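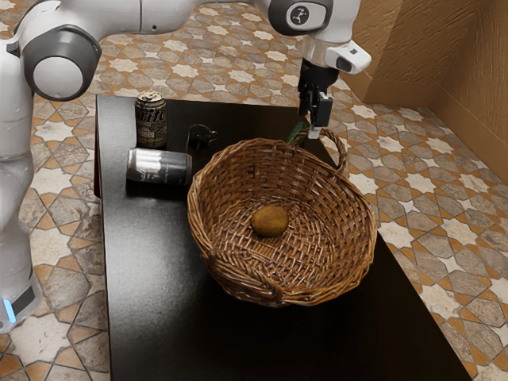 Figure 5.1 A simulated tabletop task. The two-finger gripper points down behind the basket; two cans and a single piece of fruit are among the objects on and around it.

Chapter 5
Household and Shop-Floor Chores: The State of the Problem

Clearing a table takes a person little thought. For a machine, the same chore is a chain of separate problems: finding each object, choosing where to hold it, moving the arm without striking anything, and letting go in the right place. Chapter 4 treated these problems one at a time. This chapter treats them together.

The setup in Figure 5.1 is small but not easy. One can stands upright and the other lies on its side, so a grasp planned for the first will not serve for the second. The basket has a wide rim and a raised handle, and both limit the paths open to the fingers. A dark cup-like object near the back sits against a black tabletop, where low contrast makes its outline hard to recover. The tabletop is also glossy, and reflections can be mistaken for objects.

5.1 What counts as done

Claims about chore robots are hard to compare, in part because "done" is seldom defined. In this book a trial succeeds only if every object ends in its assigned place, upright where required, with no human help. Partial credit is reported separately.

Consider the Avram table-clearing study, to which we return in Section 5.4. Tarun Nishad ran 300 simulated trials with the Previx controller, then moved the same controller to a real workcell in Estport. Of the first 33 failures logged in simulation, most began at the grasp – the fingers closed on a rim or handle instead of the intended object. On the real arm, slipping objects became the larger source of error.

Shop floors are kinder to machines than kitchens. Parts arrive in known shapes, lighting is fixed, and a fixture can hold the work still. The Lernirico packing line, described in Section 5.3, depends on all of these conditions. Homes offer few of them, and progress there has been slower.

Key terms: grasp, clutter, occlusion, success criterion, transfer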